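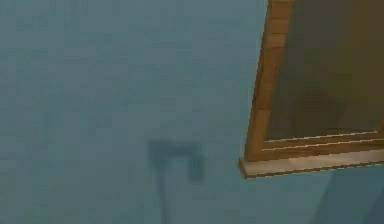 Golex desktop client: what changes with version 2

5 Apr 2021

Version 2 of the Golex desktop client is now on the download page for Windows and Mac. It replaces the old client and the separate phone transfer tool, so you only need one program on your computer from now on. The old client will keep working until the end of April. After that it will open, but it won't connect.

If you use Golex only on your phone, you don't need to do anything.

The main difference is how the phone and the computer find each other. The old client needed a cable for the first connection and again after each phone update. Version 2 pairs over your own wireless network with a code shown on the phone. The cable still works if you prefer it, and it is still the quicker choice for a first full copy of your photos.

Contacts and calendars are now merged instead of copied across. If the same contact has been changed on both devices, the client keeps both versions and puts them in a list called Conflicts. Kamran Asadi, who looks after the sync part of the program, asks people to look at that list after the first run. Anyone moving from a very old phone may find a long list. His own came to 129 entries, nearly all of them phone numbers with and without the country code.

Text messages are saved in the new format only. Backups made with the old client can be read by version 2, but a backup made with version 2 can't be opened in the old one. Keep your last old backup somewhere safe until you have checked the new one.

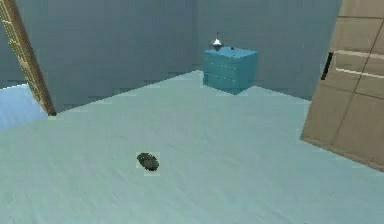 Computer-rendered room with a pale blue floor and a teal cabinet.

How to update

Close the old client first, including the small icon next to the clock. Run the installer and choose "Keep my settings" when it asks. The installer removes the phone transfer tool for you. You will need 1260 MB of free disk space during the update, and most of it is given back when the installer finishes.

On a Mac you also have to allow Golex under Security & Privacy, then restart the client. Riet De Smet has written a page of steps for this, which is linked from the download page.

Known problems

Folders holding more than 3000 files are slow to show up in the phone view. The files are copied correctly, but the list can stay blank for a minute or two. Kenta Imai is working on this and expects a fix in the next small update.

Ringtones bought through Lilita are not moved to a new phone. You can download them again from your Lilita account.

Some Yeom tablets ask for the pairing code twice. Enter the same code both times.

Help

The support desk at Prenderside is open on weekdays from nine to five. Please include the version number, shown under Help and then About, and say whether you were using the cable or wireless. Requests for the old installer should go to Hamidreza Parsa, who can supply it until the end of the month.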